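Subject: Re: [petedside-kitchen] Play kitchen table, Saturday sort 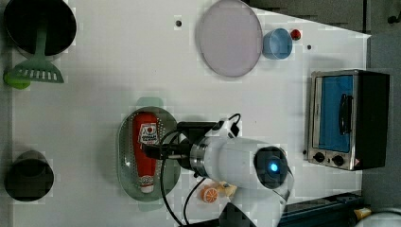 ## What you wrote

> Can we please agree on where the play kitchen things go? Last month I spent 19 minutes hunting for the colander and found it in the dress-up trunk, wearing a scarf. Also, does ketchup count as food or as tableware? The list says both.

## What I think

Ketchup is food. I know the Carrasco list puts it under "table, misc." but that list also files the rolling pin under "music," so I've stopped treating it as scripture.

The colander is cookware. It's the pale green oval one with a handle tab at each end, and it is not a bed for the ketchup, however comfortable the ketchup looks in it. If we let one bottle move in, by March we'll have the whole pantry in there.

My proposal, which I expect to be ignored:

- toy food in the Allo bin, ketchup included
- cookware on the low shelf, colander on top so it can be found without a search party
- tableware in the drawer that sticks
- toaster oven stays put, I'm not carrying it again

Please work from the edges of the table and keep the middle clear. Last time we all put our piles in the middle and ended up with one pile.

The inventory sheet still says 592 pieces. I make it 474, and I'm not going to look under the radiator for the rest.

I'll bring the Trokar labels. There are 200 on the roll, so go easy on the forks.

> P.S. Who has the scarf?

Me. It's in the wash.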